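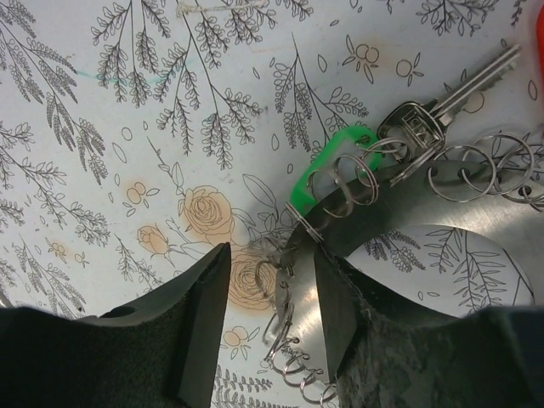 2 min read

Projects > Kevau > data > README

Kevau is a set of wrist-camera demonstrations of a two-finger gripper working around small, shiny, tangly things, mostly keys and split rings. I put it together with Wulan Setiawan and Pirmin Aebischer after our grasp predictor (we call it Anex) did fine on blocks and mugs and then fell over completely on a bunch of keys!

There are 1663 episodes in this release. We hold out 24 of them for testing, and please leave those alone if you want numbers you can compare with ours. Most episodes run to about 600 frames. Everything is teleoperated, with Pirmin driving nearly all of it and me filling in when his shoulder got sore.

What we were after: a key ring has no one shape. You nudge it and the key swings one way, the tag goes another, and the split rings pile up on each other. Steel also throws bright highlights that wander as the wrist moves, and our depth estimates hated that - so there's no depth in here at all, only color video and joint states. We left the patterned tabletop in for a good part of the set too. Leaves and roses in thin gray line give an edge detector plenty to get excited about, and I wanted the model to learn to ignore them.

The result so far is kind of modest. Training on the full set beats training on the plain-background part alone, even when we test on plain backgrounds, which surprised me. Cutting down to 900 episodes hurts less than I expected. Seraina Aigner thinks the later episodes are too much alike, and she may be right.

Known problems:

- Gripper state lags the video slightly in the February recordings. Thaddäus has a script for it in tools/ but it needs a cleanup.
- Labels say "ring" for both the big flat band and the little wire ones. Sorry! Split them yourself if you care, or send me a patch.
- Exposure was on auto, so brightness jumps when a finger passes close to the metal.

Questions go to me, Kofi Quaye, through the issue tracker. I read it most mornings.

Last edited June 8, 2018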